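Speaker notes: Do you need a robot to pick up after you?
Madham shared workshop, 25 Jan 2024

Slide 1. Title. Say hello, skip the bio. Ask for hands: who has a robot at home that does anything besides vacuum? Wait.

Slide 2. What we set out to build. Two arms, one job: pick up litter and put it in a bin. The project is called Betada. Don't read the goals off the slide, they can read.

Slide 3. The bill. More than 800 hours of evenings so far. I could have tidied the whole building every night and still learned the banjo. Pause here, people usually want to argue.

Slide 4. The Wonulen test. 40 tries with paper cups, all in the same spot, same lights. We were proud of that in December. Then we moved the cup a hand's width and spent 3 weeks on it. If somebody shows you a demo, ask them to move the cup.

Slide 5. Soft plastic. Cups hold their shape. Thin plastic bends and clings, and letting go is a separate problem from picking up. Leave the photo up for a bit. 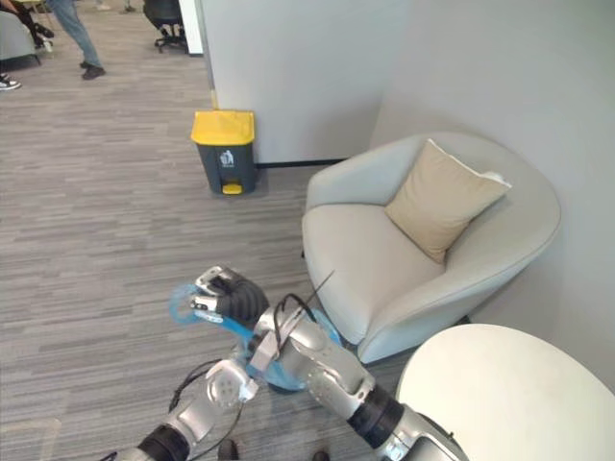

Slide 5 photo: right gripper closed on a light blue plastic item, yellow-lidded bin over by the wall.

Point at the bin. Holding the thing is the part everybody claps for. I'd hold the applause until it's in there.

Slide 6. What I'd want before calling it useful: 60 pickups in a row, mixed trash, no one resetting anything. The Nyaga write-up skips this too. Mention it, don't pick a fight.

Slide 7. Questions. If asked about cost, go back to slide 3.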